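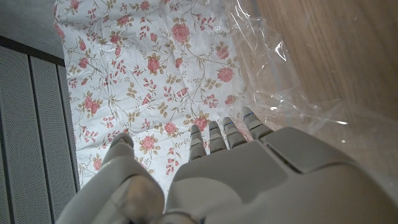 By Hélène Beaulieu | Jun 24, 2022 | Research

A research group at Lundelik has published results from a method that helps a robot hand cope with thin sheet materials, a class of object that jointed hands have long handled badly. The method, called Forwood, teaches the robot to judge how a sheet will fold or slide before the fingers close on it.

Paper, cloth and plastic film are awkward for robots. A mug keeps its shape when it is touched. A sheet changes shape with every contact, and a pattern printed on it can hide the creases that a camera would otherwise pick up. Many systems get round this with suction cups or flat clamps, which work on a factory line but are little use in a home or a shop where the same hand must also pick up scissors and tape.

The Lundelik group chose to keep the hand and change the training. Forwood was trained on 800 short recordings in which a person guided the hand through a task such as pinching a corner, smoothing a fold or drawing one sheet off another. Each recording combines the view from a small camera at the wrist with the positions of the finger joints. No force sensors were fitted to the fingertips.

The materials were ordinary ones: gift wrap, tissue, tablecloths, tea towels, carrier bags and clear wrap. Printed patterns were included on purpose. A white sheet with a pink rose print, one of the designs used, has plenty of fine lines in its stems and leaves, and an earlier version of the software often took these for the edges of the sheet. The hand would then close on the middle of the paper and crumple it.

To deal with this, the group added a step in which the robot makes a small movement above the material and compares the views before and after. Printed lines keep their place on the sheet as the view shifts. A real edge moves against whatever lies behind it. The comparison takes less than a second and is repeated if the first answer is unclear.

In the published tests the hand was given 400 attempts at picking up a single sheet by its edge, using materials that had not appeared in the training recordings. The paper reports that it did best on heavier paper and woven cloth. Tissue was less reliable, mainly through tearing. Clear plastic was the weakest group by some distance. It lets the surface underneath show through, and bright highlights along its folds change as the camera moves, so the comparison step has little to hold on to.

The authors say plastic also caused trouble when it lay next to another material, as the robot would sometimes take hold of both. They list this as the main open problem and suggest that side lighting or a simple touch sensor might help.

The work was done with Celtis, a smaller company that wrote the software for replaying and labelling the recordings. Labelling had been the slowest part of an earlier project, known as Peng, in which 6 tasks were marked up by hand. Forwood covers 13 tasks, and most of the labels are now suggested by the software and then checked by a person.

Lundelik has not announced a product based on the method. The group says the present system is too slow for packing work, with long pauses between one movement and the next, and that it has only been tried with one type of hand. A version for a hand with fewer fingers is being prepared, partly to find out how much the thumb and its wide opening contribute to the results.

The recordings will be made available to other research groups on request. The software for the comparison step will follow once Celtis has finished its documentation. Further tests, with the sheets stacked and partly covered, began in June.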